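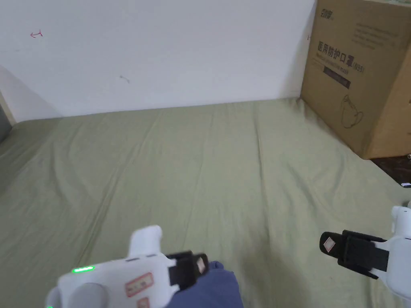 The fitted sheet on the bed in the small back room will not stay down on the wall side. I put it on fresh in the morning and by the next day the far edge has worked its way up. The green one has a slight lift in the fabric where it meets the wall, and there are soft creases running diagonally across it. The near side gives me no trouble. I have the same problem with both sheets from the set, so I do not think it is one bad seam. The mattress is a Haugen and the sheets are the Restden fitted ones, 200 thread count, bought together through you. I can't easily get to the wall side without pulling the bed out, and the carton of N95 masks has to be moved first.

Ticket 144
Opened by: Isabelle Morin
Product: Restden fitted sheet, single
Assigned to: Brock Landry, Gendwood customer support
Opened: Feb 25, 2022
Status: Closed

Brock Landry
Thanks for writing in. Please send me three things:
The depth of the mattress, measured at the side from seam to seam.
Whether there is a pad or topper under the sheet.
How the sheets have been washed and dried so far.
Also please check the small tag inside one corner. It should have a size and a pocket depth on it.

Isabelle Morin
Mattress is 10 inches deep. There is a Surkuvon topper on it, 2 inches, with elastic straps at the corners. I wash at 40 C because that is what the label says, and I dry on medium. The tag says the pocket is 14 inches. So by my math it should fit with room to spare.

Brock Landry
I agree, the depth is fine. Can you tell me how wide the mattress is? These sheets are cut for a width of 38 inches.

Isabelle Morin
38 on the nose. I measured at the head and the foot. The topper is a little narrower than the mattress but not by much.

Brock Landry
Then the size is right and I would look at the topper next. Please try the following, in this order, and leave each one for two nights before going on.
1. Take the sheet off, pull the bed out from the wall and check all four topper straps. They should go under the mattress corners and lie flat.
2. Put the sheet on starting with the two wall-side corners, then the near side. Tuck the elastic all the way under.
3. Push the bed back, but leave a gap the width of your hand.
4. If it still comes up, take the topper off and use the sheet on the bare mattress.

Isabelle Morin
Did step 1. Both straps on the wall side were off. One was twisted under the topper and the other was just hanging. Put them back on. I had always been doing the near corners first and then reaching over, so I changed that too. Could not leave a full hand of gap, the room is narrow and the door hits the bed frame. It has two fingers.

Isabelle Morin
Two nights later. The foot end is holding. The head end came up again, less than before.

Brock Landry
I asked Karine Pelletier on the bedding side. She says the older Surkuvon straps lose their stretch and the topper then creeps and takes the sheet with it. Could you pull on the head-end strap and see if it springs back?

Isabelle Morin
It does not. It stays long. The foot one is fine.

Brock Landry
I am sending a pack of four replacement straps, no charge. They clip over the old ones - no sewing needed. They should reach you in the first week of March.

Isabelle Morin
Straps came. Put new ones on all four corners and the second sheet from the set on top. Five nights now and the wall side is still tucked under. There are still some wrinkles in the middle but I don't iron sheets, so that is fine with me. You can close this.

Brock Landry
Closing. Cause: worn topper strap at head end, wall side. Sheet size correct, no return needed. Copied to Karine Pelletier for the Surkuvon parts list.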